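Programs > Home Support Pilot > Interim Reports
Last updated 4/15/26

To: Oi-ling Cheung, Trostport
From: Tien-fu Chang
Re: Murneck tidy-up kit, second progress report

You asked whether we should take up the Murneck offer when the trial ends. My answer is still no, or at least not on the terms in the January quote.

The kit is sold as a full package: two hand-held grippers, the recording software, and a training service that is supposed to turn our recordings into a working skill for the Issa arm. Murneck's sales sheet says a living room can be "learned" in 30 recordings. We have handed over 153 from the living room alone and have yet to get back a skill I would let run without a person standing by.

The grippers themselves are fine. They hold up, the pads grip well enough on boxes and tins, and new staff pick them up quickly. My doubts are about everything that comes after. We asked for rooms that look like the ones our clients live in, with soft things, thin things and shiny things all close together.

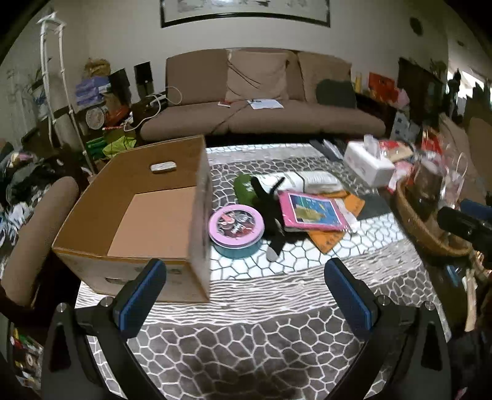 Murneck's own demo used a bare table and six wooden blocks. When I asked for results on anything closer to a real home, I was sent the same demo again with a new title. I have asked twice more in writing.

The bigger problem is the count. Murneck bills by "accepted" recording, and its software decides what is accepted. Across all rooms we made 3821 recordings and were billed for some 2000. Nobody there has been able to tell me what was wrong with the rest. Flat items seem to get turned down most, but I can't prove that from the log they gave us, which lists a pass or a fail and nothing else. 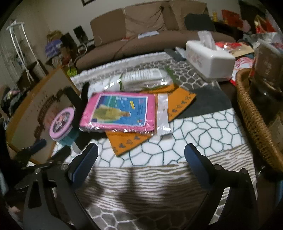
Tabletop items in the living room, including flat packets and a lidded round container.

Musida has offered a plainer deal. They would rent us grippers, we would keep every file, and training would be priced as a separate job. I don't trust their timeline either, and their support desk took nine days to answer a simple question about spare pads. Still, we would know what we were paying for.

Before the next payment goes out, I would like your backing on the following:

- Hold the training fee until Murneck shows a skill working in one of our rooms, with our staff choosing the items.
- Get the reason for each rejected recording in writing.
- Let me borrow one Musida gripper for a side-by-side test.

Spending is within budget so far, mostly on staff hours. The training fee would change that. I can send the full log and both quotes whenever you want them.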